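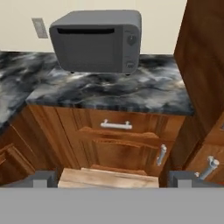 What is the Lisow Creek buffer program?
A cost-share scheme that helps farms fence cattle out of the creek and plant the bank with something that will stay put when it rains.

Sign-up opens in September for farms along Lisow Creek, from the Hamton bridge down to the Stoltholm flats. The program pays 80 per cent of fencing and planting costs. The landowner covers the rest, in cash or in labour, and yes, swearing at post holes counts as labour if it happens beside a post hole.

The creek has been carrying a good deal of Hamton's topsoil downstream for years, along with whatever the cows have added. Stoltholm has been receiving both without ever having ordered them. Last year's pilot fenced four farms and gave the cattle troughs up the hill. The cattle sulked, then drank.
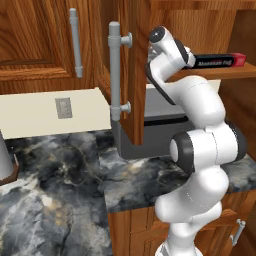 Lisow Creek Watershed Association, Farm Outreach Team

Under the full program, farms can choose between a narrow grass strip and a wider planting of willow and dogwood. The wider one earns a higher place in the queue. It also takes more land out of hay, and we've heard your views on that, some of them at the feed store and some of them from moving trucks.

Participants agree to keep the fence up and the stock out. They do not have to attend a workshop. There will be one anyway, with soup.

The Association has 155 kilometres of creek and side ditch on its map, and the grant won't reach all of it. Steep banks and winter feeding sites near the water will go first. Farms that miss out this round stay on the list and don't need to fill in the form again, a mercy to anyone who has seen the form.
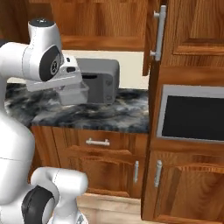

STOLTHOLM, September

Water sampling continues at both ends of the creek. Crews take samples after heavy rain, when the water is at its brownest and the volunteers are at their fewest. Results will be posted at the Hamton grain elevator and at the Stoltholm library, where they can be argued over in separate rooms.

Liu Nursery is supplying the willow stakes and the dogwood. Stakes should go in the ground soon after pickup. Those left in a bucket behind the shop tend to root in the bucket, and the program does not fund buckets.

Applications are available at the Association's office in Hamton, open until 4 p.m. Bring a sketch of your creek frontage. It need not be a good sketch, but north should be somewhere on it.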